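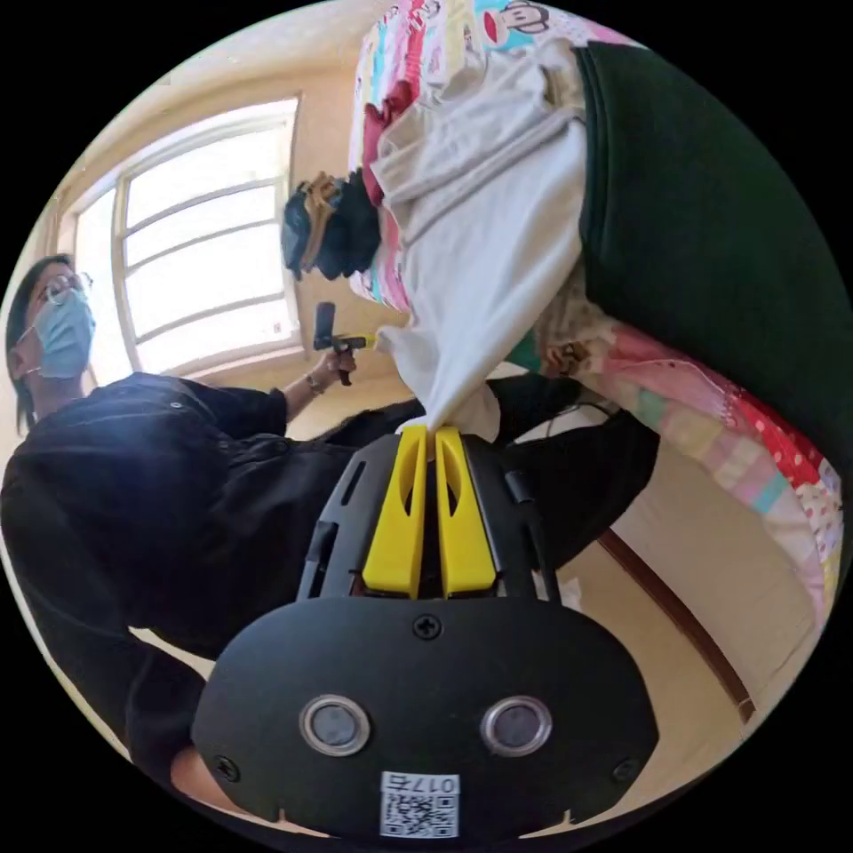

Demonstration gathering is the part of robot learning where people do a job by hand, over and over, so that a program can later work out how to do it too. I've been writing up entries on this stuff for a while, and this one gets the most mail, so I've let it grow. The version I know best is the hand-held kind. You don't drive a robot arm at all. You pick up a gripper with a camera on it, squeeze it, and do the chore yourself, in a real house, with all the mess a real house has. Clothes are the classic subject. A long-sleeved white top gets pinched by one corner between the two yellow fingers while it's still lying on the bed, with a patchwork quilt under it and a dark green cloth spread next to it, and a second person leans in with a gripper of her own. That clutter is welcome! A program that has only ever met one shirt on one bare table tends to fall apart the first time it meets a quilt.

Background

The older way was teleoperation, where you sit at a set of controls and steer the arm from there. It works, but it's slow and you're stuck wherever the arm is bolted down. Hand-held tools changed that. I first tried one at Mokent, a small outfit in Florthorpe, where Halfdan Eyvindsson handed me the thing and told me to put away some towels. I was terrible at it. Your fingers want to help, and they aren't allowed to.

How a session goes

Each try at a chore is called an episode. You start the recording, do the chore once from beginning to end, stop, mess everything up again and go back to the start. The messing up matters more than people expect (I didn't believe it either). If you drop the shirt in the same heap every time, the program learns that heap and not much else. Halfdan used to toss things over his shoulder onto the bed, which was fun and also gave pretty good heaps.

Episodes should be one smooth run. If you fumble, you have a choice: recover and keep going, or throw the episode out. Most groups keep a share of the recoveries, because a robot is going to fumble too and needs to have seen somebody get out of trouble. The ones to throw out are those where a bare finger does the work.

Cloth and why it's hard

A cup keeps its shape. A sheet doesn't, and there are endless ways for it to lie. It also hides its own corners, so half the job is finding something to grab. Lifting helps – gravity does part of the sorting for you – and so does a partner.
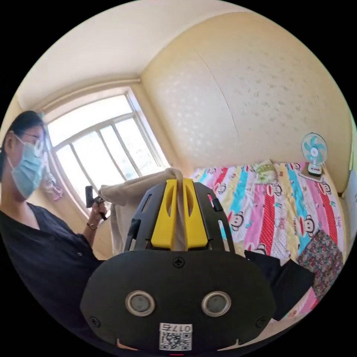 Beige cloth pinched in one gripper, with a second operator across from it.

Two-person work has its own habits. You need to agree who moves first, and you need to stay slow, slower than feels natural. Hanane Salem, who trained me on the paired sessions, counted under her breath for the first hour and then just nodded. If one side pulls early, the cloth slips and you both get to begin again.

How much is enough

There's no agreed number. My own biggest batch, called Etero, ran to 3834 episodes, and 3583 were left once we'd cleaned it. That was laundry and bedding only, gathered in 14 homes. I'd trade a good chunk of it for more homes. Variety of rooms, light and fabric seems to buy you more than another pile of repeats in the same bedroom, though I've met people who argue the other side and their robots fold fine.

Labels and checking

Every episode gets a short line saying what was done, in plain words. "Fold the shirt" is fine. "Shirt 3" is not, and I've had to fix far too many of those. Somebody other than the person who recorded it should watch it back before it goes in the pile.

Last edited 17th November

Comments

spoolandpin: Do you keep left-handed and right-handed episodes apart? Ours are mixed and I'm starting to regret it.

Reply from the author: We note it in the label line but keep them together. Mixed has been okay for me!

R. Tolley: Fitted sheets. Please write about fitted sheets.

dunmoor_k: The bit about messing things up should be in bold. We lost weeks to identical heaps.

Contact | © Sombatkul Open Notes | Back to top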